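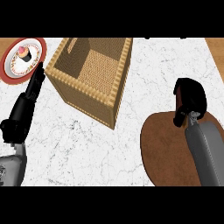
How often should you wipe down the gripper fingers?
After every session with food, and once more before you put the covers on. I use a barely damp microfiber cloth and go from the tips back toward the wrist, so crumbs don't get pushed into the joint.

My two-arm Storosent setup has 312 hours on it now, and I've gotten pretty fussy! Frosting is the worst offender (cupcakes, why did I pick cupcakes). It dries in the tiny gaps and the fingers start closing a hair late. A soft toothbrush gets it out. Skip the spray cleaners, I fogged up a wrist cover with one back in September.

Johanna Steiner taught me to power both arms off and move each joint slowly by hand before I tighten anything. If something feels gritty, stop there and clean it first.

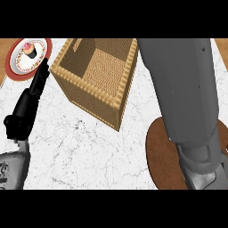 What should you check if one arm starts missing its pickup spot?
Start with the base bolts. Mine had worked loose on the right side, and a quarter turn with a hex key brought it back before I touched any settings.

After that I rerun the home position and write the hours on a strip of tape stuck to the Moser toolbox. The last bolt check was at 194, the one before at 168. Keep a spare set of finger pads too, mine came in a bag of 70 and I'll be using them forever.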